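Collecting the Dishwasher Task at Siltden

Our group at Skundura has set itself a target of 4,000 recorded examples for Majali, the learning system we are building for household work. In May we began on the dishwasher task, and I am setting down our practice while it is fresh.

What Counts as an Example

An example is one complete attempt, from the first movement of the arms to the moment both hands are clear of the rack. Attempts in which a plate slips are kept and labeled as such. We have 700 examples on file so far, all of them made in the Siltden kitchen. The wrist view and the head view are stored together, under a single entry.

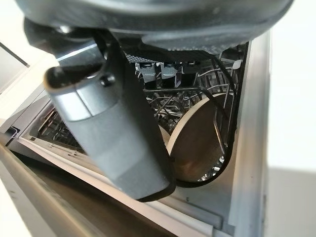
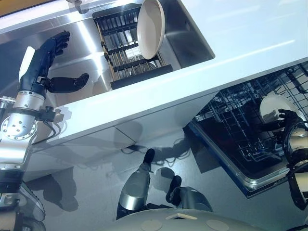 Labeling and Review

Each entry receives a short written label in plain words: which hand moved, which plate, which rack. A second reviewer reads the label against both views before the entry is accepted. Entries with a missing view are set aside and do not enter the total.

Plates near the side wall of the dishwasher remain our weakest group. The head view often loses the fingertips there, and reviewers must rely on the wrist view alone. We have asked for 800 further attempts in that area before the work moves to the second kitchen, at Husterstead. Sessions there will be limited to 8 hours a day, including setup.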